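Imprimer | Envoyer par e-mail

Guide de mise en route Closton - Section 2 : préparer et remplir le bac de culture

Votre bac est monté, bravo ! Place au meilleur moment : le remplir, puis y installer les premières tomates. Prévoyez une matinée en avril ou en mai, des gants et une bonne brouette.

Choisir l'emplacement

1. Repérez l'endroit le plus ensoleillé du balcon ou du jardin. Six heures de soleil, et les tomates vous diront merci !
2. Vérifiez que le sol est de niveau dans les deux sens.
3. Posez le bac sur ses cales Kosell, bouchon de vidange côté allée.

Attention : une fois rempli, le grand modèle pèse presque 800 kg. Sur un balcon ou un toit-terrasse, demandez la charge admissible avant de commencer et ne déplacez jamais un bac plein.

Remplir

4. Versez une couche de billes d'argile de la hauteur d'une main.
5. Déroulez le feutre Dindmont par-dessus et faites-le remonter un peu le long des parois.
6. Ajoutez le terreau en trois fois, en arrosant légèrement entre chaque couche - il se tasse tout seul, inutile de le piétiner.
7. Arrêtez-vous à 5 cm du bord, puis paillez généreusement.

Remarque : un mélange moitié terreau, moitié compost mûr donne des résultats superbes avec les courgettes et les blettes. Les carottes préfèrent une terre plus légère, avec une poignée de sable.

Entretien de fin de saison

8. Videz le bac en novembre et gardez le terreau sous une bâche : il resservira au pied des haies.
9. Brossez le fond et les parois à l'eau claire, sans détergent. Les rayures et les traces pâles sur une surface grise n'empêchent pas de replanter.
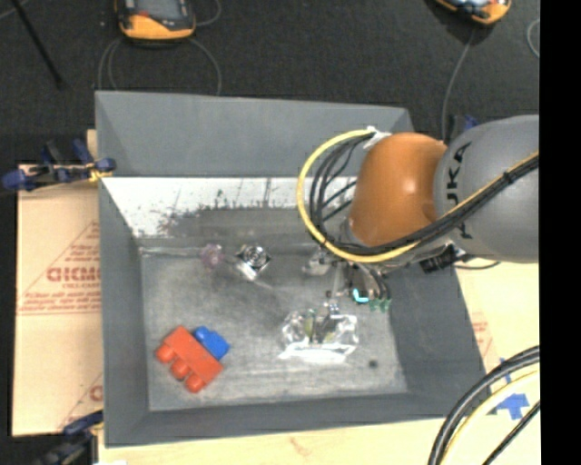 10. Refermez le bouchon de vidange à la main et posez le couvercle Magnusson jusqu'au printemps.

Imprimer | Envoyer par e-mail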